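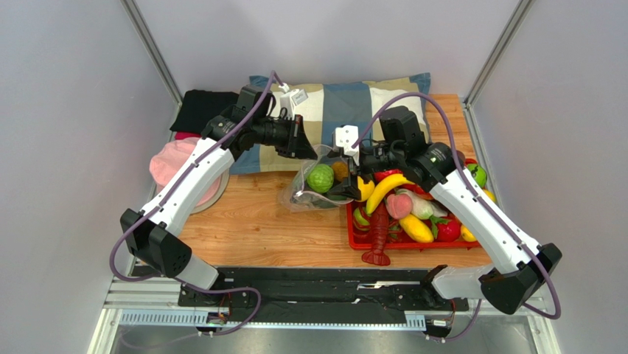
A two-armed workstation with a clear plastic bag held open between the grippers. A toy cabbage is inside the bag.

Robot teaching by demonstration

Robot teaching by demonstration, also called programming by demonstration or learning from demonstration, is a way of giving a robot a task by having a person carry the task out through the robot itself. The movements are recorded and either played back as they stand or used, together with many others, to train a control program. The person giving the demonstration is usually called the operator or demonstrator.

The method is used mainly for work that is hard to set down as a list of positions, such as folding cloth, packing soft goods and opening bags. It is also used for simple factory jobs where writing a program would take longer than showing the movement.

Methods

Teaching by hand

In teaching by hand (kinaesthetic teaching) the operator takes hold of the arm and moves it through the task. The motors are set so that they carry the weight of the arm but give way to a push. Sensors in the joints record the position at short intervals.

The method needs little equipment. Its main drawback is that the operator's own hands and body are in the working area, where they may block the cameras. Guiding two arms at once is also awkward for one person, as each arm has several joints and only the part being held is directly under control.

Remote control

In teaching by remote control (teleoperation) the operator stands or sits away from the arm and moves it through an input device. This may be a joystick, a hand-held tracker or a second arm of similar shape, known as a leader arm. The arm that does the work is then called the follower. Leader arms are common in two-armed work, one being held in each hand.

Force is often not passed back to the operator, who must judge by eye how firmly an object is gripped. New operators tend to squeeze too hard and to move more slowly than they would with their own hands. At the Zindholm workshop, operators are given 13 practice runs on a new task before any recording is kept.

Recording

A single run through a task is called an episode. An episode normally holds the joint positions of each arm, the opening of each gripper and the pictures from one or more cameras. Cameras may be fixed above or beside the table, mounted close to the gripper, or both. A gripper camera gives a near view of the object but loses sight of the rest of the table.

Episodes are checked before use. Those in which an object is dropped out of reach are commonly thrown away, though some groups keep runs containing a small mistake that the operator then puts right, so that the program has something to copy when the same mistake happens again.

Bagging tasks
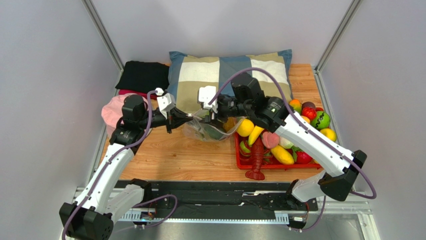
Both grippers at the mouth of a clear bag with green contents. A red tray of toy fruit and vegetables stands to the right.

Putting goods into a plastic bag is a widely used test of two-armed control. A thin bag has no fixed shape, its film may cling to itself, and a clear one is difficult for a camera to pick out from the table beneath. One gripper alone can seldom keep the mouth open, so the arms must share the work and change roles during the task.

Toy food is often chosen for such tests. It comes in many shapes, does not spoil and can be replaced cheaply. Other items may be left on the table so that the program does not come to depend on a bare background.

The Kovden bagging set, released in July, contains 4,000 episodes recorded by remote control. Each lasts almost 40 seconds. The operators were told to vary the order in which items were packed and to start from a different bag position each time. A smaller set, Skisodance, covers the handling of cloth and uses teaching by hand for the single-arm tasks only.

Limits

A program trained on demonstrations may fail when the table height, lighting or type of bag differs from those in the recordings. Uneven habits among operators are a further difficulty. If one operator always grips the left side of a bag first and another the right, the program may waver between the two. The Kushwaha guidelines deal with this by fixing the order of the main steps and leaving the smaller movements to the operator.

See also

Teleoperation
Leader and follower arms
Two-handed manipulation
Handling of soft objects

This page was last edited on 27 December 2022.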